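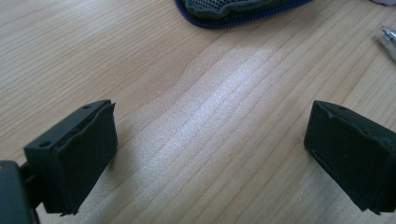

Is the Fluder gripper safe to go on using while the slipping fault is open?

On the bench, with light objects, we think so. Anywhere else we would advise against it until the pad trouble has been explained and the stop button has been tested again.

Fluder: progress report to the funder, third period
Prepared by the Hurngate bench team

Where we are

The last report said the grip problem was "largely solved". We would like to withdraw that. It was written on the strength of one good week in July, and the good week was mostly spent on blocks and boxes with flat sides. Once we moved to the pencil case task the drops came back.

The task is plain enough. One gripper works at an open pencil case, takes a pen out and sets it on the table; a second gripper steadies the case or stays clear. We made 113 attempts in this period. Of those, 37 ended with the pen dropped, turned in the jaws or never properly picked up. The plan asked for fewer than six failures at this stage, so we have missed the target by a long way and no choice of wording will change it.

What went wrong

The failure we see most is a slow turn. The jaws close, the pen comes up, and then it swings round between the pads until one end is heavier than the grip can manage. Smooth barrels are worst.

More worrying is that Sin, our logging program, marked most of these as successful grips. Sin looks at how far the jaws have closed and decides from that whether something is being held. A pen on its way out of the jaws gives much the same reading as a pen held well. We found the mismatch only when somebody sat down with the recordings and compared them with the log by eye. It follows that the success rates in both earlier reports are too high. We don't yet know by how much, and we ask that they aren't quoted until we have been through the old recordings. 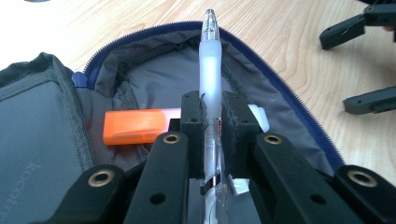 Pencil case task: pen held upright in the jaws, second gripper at upper right.

The supplier's view

Prolton, who supply the pads, say that the material is within its stated limits and that we are closing the jaws too hard. We have tried closing them more gently. The pens turned sooner. Prolton then suggested that dust from the table was to blame, so we cleaned the pads before every run for a whole afternoon and saw no change we would care to defend.

They have now offered a firmer pad and promised nearly 90 per cent fewer slips. We have asked what objects that figure was measured on and have had no answer. We'll fit the new pads and test them, but we won't put their number in our plan.

Our own guess is that there are two faults sitting on top of each other. The pad gives way under a narrow, round object, and there is also a little play in the linkage, so that one jaw arrives slightly before the other and pushes the pen sideways. We can feel the play by hand. We haven't shown that it matters.

The pinch incident

One person caught a fingertip between the jaws while freeing a stuck pen. The skin wasn't broken. It has gone in the Hurngate accident book all the same, and it belongs in this report, as the gripper shouldn't have moved. Sin had recorded the grip as finished and sent the next close command while a hand was in the way. The same bad reading that spoiled our figures also caused this.

Automatic closing has been switched off. Each close now has to be started by the person at the bench, and pens are freed only with the power off. This is slow and everyone dislikes it. The stop button worked on the day, though it was pressed after the pinch and we take little comfort from that.

What we haven't done

The trials with scissors and rulers haven't started. The written guide for other sites has been put back, as there is little point in sending out instructions for a setup that we may have to change. Spending is on plan, but only because the work that costs most hasn't begun.

Next period

Fit the firmer pads on one gripper only and leave the other as it is, so that the two can be compared on the same pens.
Measure the play in the linkage before and after tightening.
Check every grip in the old recordings by eye and send corrected figures.
Change Sin so that jaw position alone can't count as a grip.
Test the stop button with the power supply loaded and unloaded.

We are not asking for more money at this point. We are asking for the milestone on unattended running to be moved to the end of the project. If the firmer pads make no difference, we'd want to talk about whether this jaw design should be kept at all, and we would sooner have that talk before the scissors trials than after them.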